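Yichen Kong
Every October I decide I am a person who packs one backpack and takes only what fits in it. Every October I own the same backpack and far more opinions about what goes in it. A thread.

Yichen Kong
The trip is four nights at Lorna Fajardo's place up the coast. Lorna has books. Lorna has a whole wall of books, alphabetical, with a little stepladder. I am bringing books anyway.

Yichen Kong
Ariel Tagle's advice was "one grown-up book, one for the kids, and stop there." Ariel once went to Hovia for 13 days with a tote bag, and has mentioned it at every dinner I've been to since.

Yichen Kong
My rule this year is books first, flat against the back, everything else has to negotiate. Last year I put them in at the end and carried a hardback in my armpit through the whole bus station. 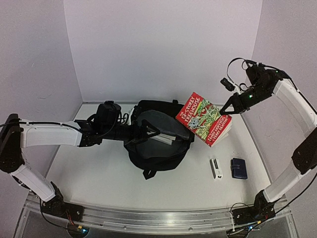 Yichen Kong
The 13-Storey Treehouse is for Lorna's youngest, who has read it so many times he corrects you if you skip a line. He asked for it by name. He already has a copy. His is "the bath one" now and I didn't ask any more questions.

Yichen Kong
Wallet goes in last, front pocket. I say this with great confidence as someone who has unpacked an entire bag on the footpath outside a servo to pay for a $4 coffee.

Yichen Kong
Maricel Estrella has replied to say I should roll my clothes. Maricel, the clothes are not the problem. I have packed two shirts. The clothes are the only ones in this household showing any restraint.

Yichen Kong
Things I have been asked to bring by other people so far: a cake tin, a phone charger that isn't mine, Florante Pangilinan's good scissors (borrowed in March, he's been very brave about it), and "something for the drive", no further details.

Yichen Kong
Weighed myself holding the bag, then not holding the bag, and did the subtraction. I'd rather not discuss the answer. The scales may be faulty. They've been wrong about me before.

Yichen Kong
Ariel wants to know whether I'll read any of it. Last year I took 3 novels and read 39 pages of one, plus the back of a muesli box. The muesli box had the better ending.

Yichen Kong
Update, 9 pm. The zip closes if you kneel on it and speak kindly. The cake tin is going on my lap. Florante, your scissors are in a sock, please don't read anything into which sock.

Yichen Kong
Lorna has just messaged to ask if I can fit in a salad spinner.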